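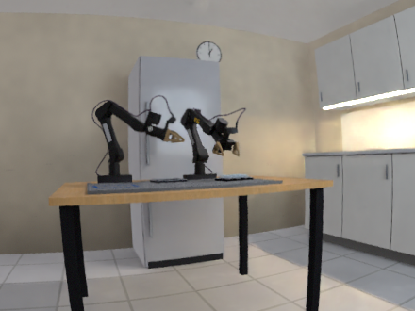 Home Recipes Garden About Contact

Blog > Family > Letters

My grandfather's handwriting is terrible, and I have spent most of this winter trying to read it. When we cleared out the house in Flinville I came home with a shoebox of letters, more than 53 of them, nearly all written to his friend Engelbert Bühler and then (I have no idea how) sent back again. They smell like a cedar closet. I love them.

The first week I got through maybe one page a night. He wrote his n's and u's exactly the same, and he hated wasting paper, so when he ran out of room he turned the sheet and kept going up the margin. I started a little alphabet on an index card, copying each letter whenever I was sure of it, and that helped more than the magnifying glass did.

Most of what he wrote about was food and weather! There's a whole page on a cake from the Druvaletti bakery that he thought was too dry, and he ate it for 29 days in a row anyway, if you believe him. He fell out with a man called Leitner over a ladder — the ladder comes up in five letters — and they made up in April without a word about how.
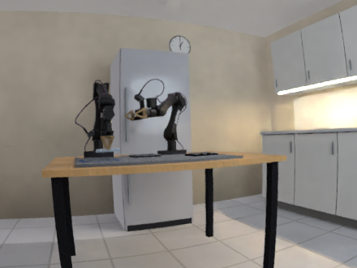 Kitchen table, honey-colored top, tiled floor.

I read them out loud now. It sounds silly, but a word I can't make out on the page will often just fall into place when I say the sentence up to it and keep going. "Bring the good" something. I stared at that for two evenings, then said it to the dog and out came "scissors."

My sister wants me to type them all up, and I'm getting there. I've done 30 so far. I keep his spelling, I put a question mark in brackets where I'm guessing, and I save each letter under its first line, as he dated almost none of them.

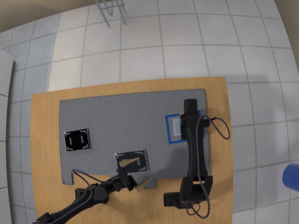
The one I can't crack

It's a short one, just a half sheet, and it mentions Nisard twice. A person? A town? The number 1490 is written underneath and circled. If anyone in the family is reading this and knows, please call me. I'm starting on the blue envelopes next, and the ink on those is much worse.

4 comments | 11 shares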